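Speaker notes — Vosthorpe Beacon Hill: what we can and can't say
Local history evening, Sep 14, 2022

Open without slides. Ask who was taught at school that Vosthorpe had a beacon in Armada year. Most hands will go up. Ask who has seen a document that says so. Wait.

Main point, said early: the hill is real, the view is real, the beacon is a guess that got printed. I'm not here to spoil it. I'd like to know who first wrote it down and what they had in front of them when they did.

The view argument. The hill is 345 feet at the top, and on a clear day you can see the estuary. People say it "must have been" a lookout. Must it? Skivville has the higher ground and a better line to the coast, and the Skivville beacon does turn up in the parish accounts, with payments for wood and pitch. Ours doesn't. I've been through the accounts twice. There is a payment for mending the church gate.
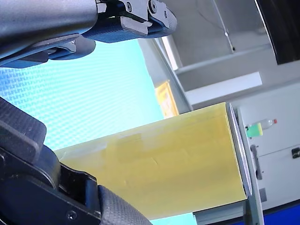
The iron bracket. Found near the summit in the ploughing, handed to the museum, labelled "beacon fitting" ever since. I'd be slow to trust the label. A curved piece of iron with a couple of holes in it could have come off a cart, a gate or a winch. Picture a machine: a dark joint, two small round screws near its top edge, and a curved jaw below. Bury those parts in a field, dig up one of them, and see how many of you would name the whole machine. The bracket is a part too, and we've never had the rest of it.

(Pause here. Somebody will mention the metal test. The test says iron. It doesn't say 1588.)

The Bralletti map. Often quoted, seldom looked at. It has a small mark on our hill which everyone reads as a fire basket. Cosimo Negri has compared it with the other sheets and found the same mark on 6 hills, one of them with a windmill on it to this day. He thinks it means "mill". I think he's probably right, though I'd want to see the key, and the key is missing.

Who started it? Best candidate is the Masanja guidebook, over 40 years before the museum label. No source given. Three later books copy it, one of them down to the spelling mistake. That is one witness, and a late one.

If short of time, drop the map and keep the guidebook.

What would change my mind: a line in the accounts, a muster letter, burnt ground in a proper dig. The county boxes for December 1587 haven't been opened by anyone I know of. I've asked.

Questions. The one about the pub name — it was the Plough until the railway came.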